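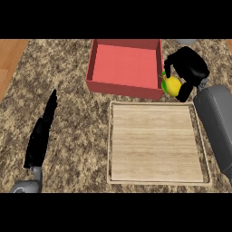 The woman who runs the Sunday bread table in Zovthorpe has flour on both elbows when we sit down, and she has already apologized twice for the state of her apron. She bakes rye, mostly. She started in 2000 with a starter her aunt carried over from Zidholm in a jam jar, and she still feeds the same one every night before bed.

"People think it must be some big secret," she says, laughing. "It's flour and water! You look at it, you smell it, you give it a bit more. My aunt never measured a thing and her bread was wonderful."

I'd bought one of her loaves the week before (the dark one with caraway) and eaten most of it standing up, so I wanted to know everything. How long does the dough rest? All night, she told me, on the cool side of the kitchen, and longer in winter. Does she knead it? Hardly at all. Rye is sticky stuff and doesn't want to be pushed around. She wets her hands, folds it over a few times and drops it in the tin.

Her grain comes from the mill at Maes, a short drive up the valley, and she gets really lively talking about it. "They grind it on Thursday and I have it that afternoon. You open the sack and it smells like a field. I wish everybody could stick their head in there once."

She had 2 ovens until June, when the older one gave out halfway through a wedding order. "I cried, and then I called my neighbor, and we baked the rest at her place until 3 in the morning. Best night of the summer!"

I asked what a beginner should try first. A small loaf, she said, half rye and half white, and leave it alone until the next day before cutting. That last part is hard. She admits she still sneaks the heel off while it's warm, with cold butter and a lot of salt.

Her table is outside the old Zodach shop every Sunday from eight, and the caraway usually goes first.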